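Sunday, 02/09/2018

I promised my sister I'd write up the robot club before I forgot it all, so put the kettle on, this may wander a bit. There are 17 of us on the list now, though you'd never get us all in on the same evening, and we've been plugging away at our shopping task ever since February. Hélder Abreu runs the sessions and has the patience of a saint, which he needs with me. 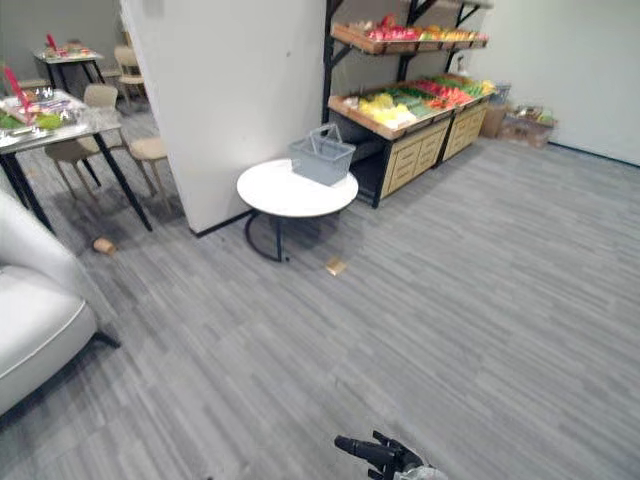
Our task sounds easy when you say it quickly: drive up, find the fruit, put what's on the list into the basket and don't squash anything. I'd written my part of the code at home on the kitchen worktop, feeling very clever, and then came in and found how different a proper room is. The grey plastic basket sits on a little round white table, well short of the fruit display, so there's a turn to make in between, and my turns were dreadful (I'd mixed up left and right in one line, and it took me most of an evening to spot it!). Hélder just smiled and asked me to read it out loud to him.

We call our program Grotora, after a long argument in which Warnov came a close second, and it has grown to 2,000 lines. I understand perhaps half of them on a good day. The newer members are much quicker than I am, and very kind about explaining things twice.

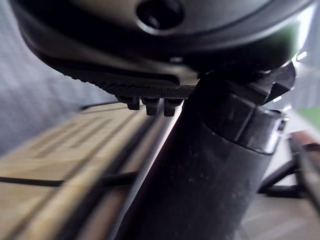 Do you need to know any programming before you join? None at all, as I'd never written a line before my first evening, and you'll be sat next to somebody who can help.

We get 60 minutes each on the robot if we book ahead, and I've put my name down for the 18th. I want to try slowing the last bit of the reach right down, and I'm bringing flapjacks.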